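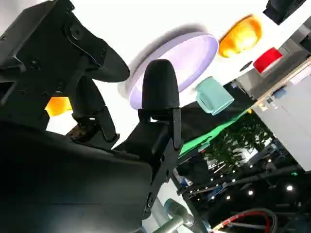
Wuvier gripper kit for tableware - anyone running one?

benchrat
Posted 23/03/2021

We're looking at the Wuvier two-finger kit for a small arm. The job is clearing crockery off a table and putting it in a rack: plates, mugs, a few bowls. Nothing heavy. The kit is 916 pounds with the soft fingertips and the wrist camera bracket, or 774 without the bracket. I've had a loan unit for a fortnight and I'm fairly happy with it on mugs, less so on plates.

What I'd like to know before I ask for the money:

How long do the fingertips last?
Is the camera bracket worth the extra?
Has anyone compared it with the Grostberg one?

mortise_lock
We have two of them, bought last August. The fingertips are fine on glazed stuff. They pick up grease and then they slip, so wipe them with a damp cloth at the start of every shift. Ours are still on the original set. The bolts on the fingertip mount do work loose, so put thread lock on them when it arrives. The manual doesn't mention it.

Plates are a pain with any two-finger gripper if they're lying flat. What size are yours?

benchrat
Dinner plates with a shallow rim, and some side plates. The side plates are OK. With the dinner plates the lower finger catches the table before it gets under the rim about one time in five.

mortise_lock
Tilt the approach more. We come in at a steep angle from the side and let the rounded tip slide along the table to the rim. You need to turn the force limit down for that or it will fault.

kettlewick
I'd say the opposite. We tried the sliding approach for a month and it scuffed the tips and moved every plate on the table. We stand off, close on the rim from directly above with one finger inside the plate and one outside, and lift. It's slower, but it doesn't fault.

mortise_lock
From above only works if there's room next to the plate. On a crowded table you haven't got it.

kettlewick
Then take the mugs away first. Sort the order out and the room is there.

sallowfield
Both of these work, it depends on the table. If people are still putting things down while the arm is clearing, you can't plan the order.

On the camera bracket: get it. We started with one overhead camera and lost sight of the rim every time the arm was over the plate. With the wrist camera you can see the fingertip against the rim right up to the moment it closes. The housing and linkage take up a good half of the picture when you're in close, so don't expect a clear view of the whole table from it. Keep the overhead one for finding things and use the wrist one for the last bit.

benchrat
That matches what I'm seeing. Half my picture is gripper. I was wondering whether the bracket could be moved out a bit.

sallowfield
There are two sets of holes. The outer set gives you more table and less gripper, but the camera then sticks out and will hit the rack. We went back to the inner set after breaking a lens.

oddsocket
Nobody has answered the Grostberg question so I will. We had one on trial. It costs 2,181 for the same payload and it's a better made thing, with quieter motors and a sealed body you can hose down. The fingers are hard plastic as standard, though, and it chipped three mugs in the first week. Soft pads are extra and they were out of stock when I asked. For dry crockery on a table I couldn't see what we'd be paying for.

kettlewick
The sealed body is what you're paying for. If it's going anywhere near a sink, the Wuvier is the wrong choice. The linkage is open, and food gets in between the plates. I've had rice in mine.

benchrat
No sink. The rack goes to the wash-up by hand.

oddsocket
Then I'd save the money.

mortise_lock
Agree with kettlewick about the linkage though. Take the finger assembly off every couple of weeks and brush it out. It's a ten minute job once you've done it a few times. Check the cables at the wrist while you're there.

plumbline_9
Has anyone tried clear or tinted plastic with it? We've got see-through bowls and the depth readings are useless on them. The gripper itself holds them perfectly well, it's finding them that's the trouble.

sallowfield
Same problem with us, and it isn't the kit's fault. Any depth camera will struggle with see-through plastic. We use the colour picture for those and ignore the depth. Orange and red are easy to pick out. Clear ones we gave up on and swapped for solid white.

plumbline_9
Swapping the bowls isn't really fixing it.

sallowfield
It fixed it for us. A box of bowls cost less than a day of somebody's time.

kettlewick
One more thing for benchrat. Ask who is handling support. Ours came through Kongkaew and they sent a spare finger within the week. A friend's unit came through Plidamton and he waited most of a month for a cable. Same kit, same price.

benchrat
The loan is from Plidamton. They've been all right so far but I haven't needed any parts.

I tried closing from above this afternoon with the mugs cleared first. Twenty dinner plates, no faults, but it took nearly twice as long. I'll try mortise_lock's way tomorrow with the force limit down. What value are you using?

mortise_lock
Start at a third of the default and go up until it stops dropping things. Ours ended up just under half. Do it with a plate you don't mind losing.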